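The Refill Myth

Every few years somebody decides that the cure for our throwaway habits is the refill. Soap, coffee pods, razors, and now the humble pen. Buy the body once, the ads say, and you'll never toss another one. I've wanted to believe this since I was a kid, and I don't.

Start with the price. At the Bridholm store near me, a Morin pen costs three dollars and a pack of its refills costs nearly as much. Any shopper who can add will look at that and buy the new pen. The store knows it too, and keeps the refills on the bottom shelf behind the greeting cards.

Then there's fit. A Skakari refill won't go in a Stirkidar barrel, though the two look like twins. I own 88 pens, by a count I'm not proud of, and I can name maybe four that take the same insert. If companies wanted us to reuse the barrel, they'd agree on a size. They've had decades.

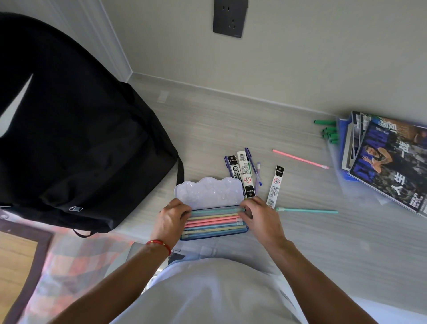
Pastel gel-pen refills in a tin-style case, with boxed M&G packs alongside.

And let's look at what gets thrown out. A used refill is still a plastic tube with a metal point, and it goes in the trash like everything else. Sure, it's less stuff than a whole pen. But I know my own habits. When refills come in mint and pink and yellow, I buy colors I'd never have bought as pens, and half of them dry up in a drawer.

I'm willing to be talked out of this. Show me one standard size, sold by the single piece, at a quarter of the price of the pen. Until then I'll use up the ones I have, starting with the ugly brown one from the bank.

Tyson Doucette, February 2026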